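About Kumness

Kumness is a small research company that studies how robots can learn everyday handling tasks from people. We were started by Roel De Graaf and Ebere Lawal, who had both worked on factory arms and wanted to know why those arms did so badly at an ordinary desk. We now have 18 people in one office and a workshop.

What we work on

Our main project is called Divivwood. The method is simple to describe. A person holds a gripper in one hand and does a task with it, such as clearing a desk or putting small things in a tray. A camera on the gripper records what the fingers face. We train a control model on those recordings and then run it on a robot arm fitted with the same fingers.

The arm never has to be in the room during recording, so one person can work at a kitchen counter or a desk and come back with up to 50 usable runs in a morning. Most of our effort goes into the start of each run, before anything is touched. We found that models trained only on the grasp itself did poorly when the tray or the objects had moved. Adding the approach, with the fingers still open, helped more than adding more grasps.

Open fingers over a wood surface, with a black oval tray on the far side: 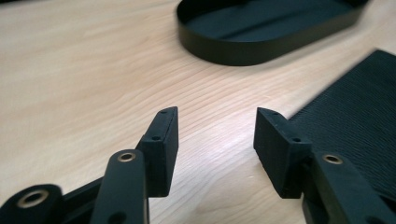
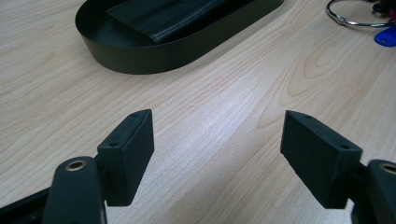
What we found

In our last round of tests we gave the arm 30 desk layouts it had not been trained on. The model trained with the approach included finished 3 more layouts than it had in the round before, using the same number of recordings. Glare on the table top is still a weak point. So are black objects in a black tray, where the edges are hard to pick out.

Zainab Yusuf leads the recording work and wrote the guide our operators use. Adesuwa Amadi runs the arm tests. Our notes on the method are free to read, and we update them each March.

Working with us

We take on joint projects with labs and with companies that have a handling task they can show us. Please write to the office with a short account of the task and the objects involved.

Comments

Ebuka Okoro: Do you use the same finger pads for every task, or swap them?

Zainab Yusuf: Same pads for all of Divivwood so far. We want the recordings to match each other.

Hutapea: We get the same trouble with glare on our bench. Moving the lamp fixed part of it.

Ebuka Okoro: Thanks Zainab. Will the operator guide be posted too?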